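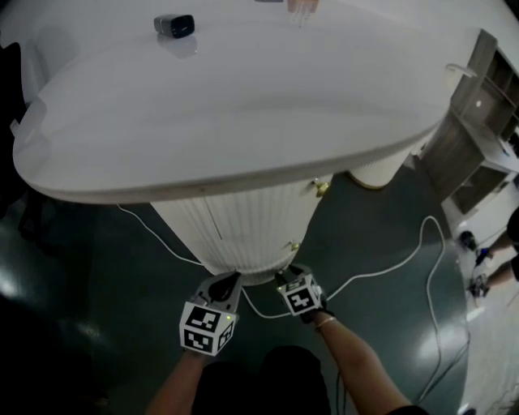
## Part 3: Comparing the two jaw sets

By now you should have both hand-held grippers charged and paired with the Traltow logger. I like to do this part away from the bench, on ordinary furniture, so pick something with a door or a panel down low. Getting near the floor shows you things about a gripper that you'll never find sitting up straight!

1. Fit the gray jaw on the left gripper and the dark jaw on the right. Push until you feel the click, then tug (gently, please – I've cracked one).
2. Check the marker cubes. The black patterns need to be clean and flat, with no thumb over them.
3. Look for the green light on the left cube before you start recording.
4. Kneel or sit close to the base and reach in with both hands. Hold still while the logger finds the cubes.
5. Touch the target with one jaw, back off, then do the same with the other. I do 3 rounds each and swap the jaws over halfway, so my stronger hand doesn't get all the credit.
6. Save the run under the jaw name, not the date. Poul Kragh and I lost an afternoon in October to a folder full of dates.

**Caution:** Mind any cables on the floor. Slide them out of your reach path before you kneel, and don't rest a gripper on one.

**Note:** Shiny floors bounce the overhead lights straight back at the camera. If tracking jumps when you go low, drop the exposure to 400 in the Flulo settings and try again. Tahsin Sheikh goes lower than that, but I find the cubes get muddy.

I still prefer the gray jaw for thin edges and the dark one for anything I want to push. You may well disagree, so write your own notes before you read mine in Part 4. If the two jaws come out the same in every run, redo step 1 with them swapped and check that the logger has the right jaw on the right hand.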